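How to pack for two weeks in one cabin bag

Quick write up because three people have asked me this month and I keep typing the same email. Two weeks, one bag, nothing in the hold. 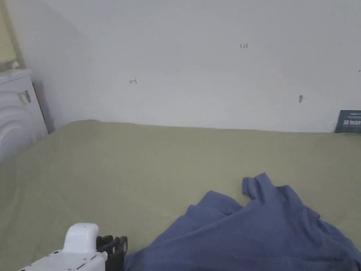 Start the night before the night before. Not the morning of. I've done the morning of, 4am, and ended up in Porto with five tops and one sock.

What you need

A soft bag, not a hard case. Mine is an old Letach one, zip still going after I don't know how many trips. Soft because it squashes into the sizer when someone at the gate is in a mood. Check your airline's size limit first, they change it all the time and the wheels count.

Two or three packing cubes, cheap ones fine. A clear bag for liquids. A carrier bag for dirty stuff. Kitchen or luggage scales if your airline weighs cabin bags.

Step 1. Get it all out

Everything you think you want, out of the drawers. Lay it out somewhere flat, bed or floor. Don't fold yet. You need to see it.

Then put a third back. Really. The "in case it's cold" jumper and the other "in case it's cold" jumper are the same jumper.

Step 2. Pick your colours

Boring but it works. One dark bottom colour, two or three top colours that all go with it. If a top only goes with one pair of trousers it stays home. Mine are navy, grey and blue. I look the same in every holiday photo since 2000 and something, don't care.

My list for two weeks somewhere warm:

5 T-shirts
1 long sleeved shirt, thin
2 trousers, 1 shorts
1 jumper (worn on the plane)
6 pants, 6 pairs of socks
swimming things
something to sleep in
1 light waterproof

For cold places swap the shorts for thermals and wear the big coat on the plane. Coat pockets are a second bag. Book, charger, sandwich, all in there.

Step 3. Roll or fold?

Both. T-shirts, pants and anything soft, roll. Shirts and anything that creases badly, fold flat and put on top last.

To roll a T-shirt: face down, smooth it out with your hand. Turn the bottom hem up inside out, a hand's width. Fold one side to the middle, sleeve back on itself. Same the other side. Roll from the neck down, tight, then pull the turned up hem over the roll so it holds itself shut. First few will be rubbish. After that it takes seconds.

Don't roll damp things. Sounds obvious. My cousin Orathai did it with a swimsuit and everything smelled of pond until Seville.

Jeans: wear them. If you have to pack them, fold in half lengthways and roll from the ankle, put at the wheel end so the wieght sits low.

Step 4. Load the bag

Shoes first, at the bottom, soles against the outside. Socks inside shoes. One pair packed and one on your feet, no more.

Then cubes. Tops in one, pants and socks in another. Fill the gaps down the sides with the odds and ends, belt, swimming things, charger leads in a little pouch.

Folded shirts on top. Liquids bag last, right at the zip, so you aren't kneeling on the airport floor emptying your pants out in front of a queue.

Weigh it now. My shoes come out at 820 grams the pair, which was a shock, and that's how I stopped taking the second pair.

Step 5. Liquids

Bar soap. Bar shampoo if your hair will put up with it. Everything else in small pots, lids taped. Squeeze the air out before you close them or they leak when the plane goes up. Sun cream, buy it there. Toothpaste, a half used tube is fine as long as the size printed on it is under the limit, it's the printed size they go by and not what's left inside.

Step 6. Washing halfway

This is the bit people don't like. Two weeks of clothes in one bag means one wash. Sink, a bit of soap, ten minutes. Roll the wet thing in a towel and stand on it, gets most of the water out. Hang overnight. Thin cotton is usually ready by breakfast, thick socks aren't.

Or find a launderette. Paid 18 euros once for a service wash in Lisbon, place called Tavares, came back ironed. Worth it.

Things I stopped taking

Hairdryer. Travel iron. Full size towel. Hardback books. "Nice" shoes. A second bag inside the bag for souvenirs (you will fill it and then you will pay for it).

Things I always forget

Plug adaptor. Nail scissors. Pen. Write yours on a bit of paper and leave it in the bag when you get home, so it's there next time.

Coming home

Dirty clothes take up more room then clean ones, no idea why, probably because you've stopped rolling by then. Dirty stuff flat at the bottom, kneel on it, shoes on top this time. Wear the jumper again.

Questions from the last time I posted this

Sevim asked about babies. No idea, sorry. Take the big case.

Ilídio asked if it works with a rucksack. Yes, same order, but heavy things close to your back.

Américo wants to know about suits. Wear the jacket, fold the trousers over the cubes, hang them in the bathroom while you shower. Doing a longer bit on work trips in September if I get round to it.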